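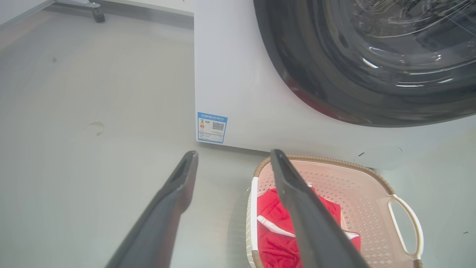

White front-loader, laundry basket alongside

How to Keep a Simple Record of Your Casino Play

Most people who play online casino games have a rough idea of how they are doing, and the rough idea is usually wrong. A good cash-out sticks in the memory for months. Five small deposits on a slow evening are gone from it by morning. A written record fixes this, and it takes less than a minute per session once it is set up.

This guide covers a basic play log for slots, video poker and table games. You can keep it in a notebook or a spreadsheet. I use Plusau on my laptop, but any program that adds up a column will do the job.

What you need

A notebook or a blank spreadsheet, the login for each site you play at, and your bank or card statement for the last full month. Set aside half an hour for the first part. If you play at more than one site, allow a little longer.

Step 1: Set up the columns

Make one row per session. A session starts when you open a game and ends when you close it and walk away. If you stop for dinner and come back, that is a new session and gets a new row.

The columns are:

Date
Site
Game
Start time
End time
Starting balance
Money added
Money withdrawn
Ending balance
Result
Notes

Keep "money added" and "money withdrawn" separate. A lot of people merge them into one figure and then can't work out later what happened.

Step 2: Work out the result for each session

The result is what you ended with, plus anything you withdrew, minus what you started with, minus anything you added.

Say you open your Divolby account with $40 in it. You add $20 partway through, withdraw nothing, and finish on $35. The sum is 35 minus 40 minus 20, so the result is a loss of $25. Looking at the balance alone, it would seem as if you lost five dollars.

In a spreadsheet, put the formula in the first row and copy it down. In a notebook, do the sum before you close the book.

Step 3: Deal with bonus money

Bonus money is where most logs go wrong. If the site shows your cash and bonus balances separately, write down the cash balance only and put the bonus in the notes column. When the bonus turns into cash you can withdraw, it will show up in your cash balance by itself.

Some sites use your cash first and hold the bonus back, and others mix the two from the start. Read the bonus terms once and write the rule on the inside cover of the notebook, or in a cell at the top of the sheet. Apaza lists it under the promotions tab, which is not the first place I looked.

If you can't separate the two balances at all, leave the bonus session out of the running total until the bonus has cleared or expired. Then enter the whole thing as one row.

Step 4: Fill in the last month from your statement

Your log will be more useful if it doesn't start from nothing. Go through your statement and mark every payment to a gambling site and every payment back from one. Check e-wallets too, as a transfer to a wallet may not mention the casino at all.

Add up the two groups. When I did this for September, I had paid in $378 and taken out $187. That made it a $191 loss, if you ignore the few dollars that were still sitting in the accounts. I would have guessed half of that.

Most sites also have a transaction history page, and some let you download it. Compare it with the statement. Small differences usually come from a withdrawal that was requested in one month and paid in the next. Use the date the money reached your bank and stick with it.

Step 5: Log the time

Start and end times look like the dull part of the log, and plenty of people drop them after a week. Keep them. Without the time you can't tell what an hour of play costs you, and that is the number to compare with other ways of spending an evening.

Write the start time down before the game loads. Guessing afterward does not work. I once put down twenty minutes for a session on a slot called Lustgate, and the site's own clock said 52.

To get cost per hour, add up your results for the month and divide by the total hours played. Do it separately for each type of game if you have enough rows. Slots and video poker can come out very differently even at the same stake, mostly because of how fast you play.

Step 6: Use the notes column sparingly

A few words are enough. Useful things to record are the stake per spin or hand, whether you had been drinking, whether you went over the amount you planned, and any technical problem such as a dropped connection. If a game freezes in the middle of a round, note the time and the game name, since support will ask for both.

Don't write down near misses. They have no effect on the next round and they make the log read like a story about a win that is due.

Step 7: Check the log once a month

Pick a day early in the month and do three things.

Add up the result column and write the total at the bottom.

Compare that total with your statement and your account balances. If they don't match, the usual cause is a session you forgot to enter.

Compare the total with the amount you decided you could afford to lose. If it is higher, lower your deposit limit on each site the same day. Licensed sites normally have this under account settings or responsible gambling, and a reduction generally takes effect faster than an increase.

One month tells you very little about a game. You can be ahead after a month on a game with a poor return and behind on a good one. What one month does show clearly is how much you are depositing and how long you are playing.

Common mistakes

Skipping the bad sessions. The log is no use with gaps, and the gaps are nearly always losses.

Starting a fresh log after a big loss. Keep the old pages.

Counting a pending withdrawal as money won. Until it is in your bank it can often be reversed with one click – leave it as part of the account balance.

Raising your stakes because the log shows a profit. Casino games have a built-in edge for the house and a good run does not change it.

If you find that you are leaving things out of the log on purpose, or hiding it from someone you live with, take a break from playing and talk to a gambling support service. The sites are required to link to one in many places, usually at the foot of the home page.

Comments (4)

Margarida Louro
Does a session at a real casino go in the same log? I go around 2 times a year and play mostly roulette.

Josphat Mohamedi
@Margarida I do it with cash in my wallet as the starting balance. Take out what you spend on food and parking or the number will be off.

Adhiambo Kariuki
Tried the statement step last night. Found an e-wallet I had forgotten about with money still in it. The deposits were more than I thought though.

Wycliffe Lukumay
Could you post the formula for the result column? Mine keeps giving a positive number when I lose. I think I have the start and end balances the wrong way round.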